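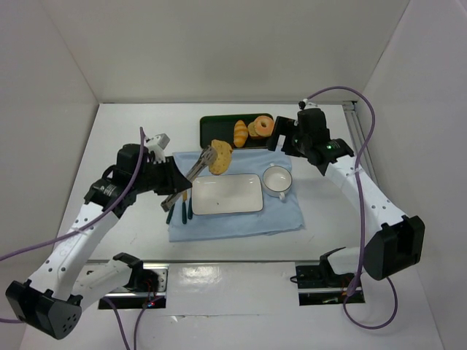 **Goston brings back its laid-table breakfasts, with a new tray of breads and a bowl you can pick up with both hands**

OTSTEAD, April - Goston, the small tableware and breakfast company based in Otstead, is delighted to announce the return of its laid-table breakfasts this spring, together with a new range of everyday tableware called Kun. The breakfasts will be served each morning from 8 o'clock at the Goston shop on Drokis Street, and the whole of the Kun range will be on sale there from the same day.

Anyone who came along last year will remember the idea, which is a very simple one. You come in, you sit down, and there is a place already set for you: a cloth, a plate, a bowl and your cutlery, with a tray of bread behind it all that you are warmly invited to help yourself from. There is no counter to queue at and no number to listen out for, and if you would like to sit for an hour with one roll and a newspaper, you are very welcome to do so.

The setting has been rethought from the cloth upwards. Last year's tables were laid with stiff white linen, and a good many guests told us (very kindly, but quite firmly) that it made them sit up rather straighter than they wanted to first thing in the morning. The new cloth is a soft light blue, and we don't iron it within an inch of its life. On it goes a white rectangular plate with rounded corners and a thin dark rim, and next to that a round white bowl with the same dark rim and two small handles.

The handles took us longer than anything else in the range. "My grandmother drank her soup from a bowl with two handles, and she drank her coffee from it as well, and I have wanted to make one ever since I knew that making bowls was something a person could do for a living," said Tibor Simon, founder of Goston. "We made them too big, and then we made them so small that you couldn't get hold of them, and then one afternoon we had a pair that everybody in the workshop kept picking up. I am very fond of this bowl. I hope people will put porridge in it, and soup, and whatever is left over from the night before."

Cutlery in the Kun range has dark green handles, and it is laid to the left of the plate, all together, as Tibor's family always did it. The bread tray is dark green too, rectangular, with raised edges and rounded corners to keep everything where it should be when the tray is passed along. Metal tongs are provided for serving, and we do ask guests to use them, please, even for the very last roll.

As for the bread itself, this year's choice has been put together by Taras Nazarenko, who joined Goston last autumn as head baker. Regular favourites include a long golden-brown roll, scored on the slant, and a ring with an orange-pink top that has already caused a certain amount of friendly disagreement in the bakery about whether it belongs at breakfast at all. Taras believes that it does.

"I like a tray where you can have something plain and something a bit silly," said Taras Nazarenko. "If a family sits down, somebody will want the roll with butter and somebody will want the pink one, and they will probably end up swapping halves - that is how breakfast goes in my house. We bake in small lots through the morning and bring the trays out half full, so that there is always something fresh on its way and people have room to move things about."

Last spring Goston served 900 breakfasts before the season closed, and 341 guests filled in the little comment cards left at their places. We read every one of them. Many asked whether they could buy the plates, which at that time were not for sale, and it was those cards more than anything that persuaded us to make the Kun range a proper part of the shop. Plates, bowls, cloths, cutlery and trays can all be bought singly, so that anyone who only wants the one bowl can have just the one bowl.

There is room for 80 guests over the course of a morning. Tables may be booked in person at the shop, and a few places are always kept back for people who happen to be passing. High chairs are available, and the door on the courtyard side has no step. Guests who need bread made without particular ingredients are asked to let the bakery know the day before, so that Taras has time to prepare it separately.

**About Goston**

Goston makes tableware for daily use and bakes bread in Otstead. The company was founded by Tibor Simon, and its workshop, bakery and shop share one building on Drokis Street.

**Press enquiries**

Members of the press who would like to visit, borrow pieces from the Kun range or speak to Tibor Simon or Taras Nazarenko are invited to call in at the shop or write to the Goston press desk, Drokis Street, Otstead. Mornings are busy, so after lunch is usually best.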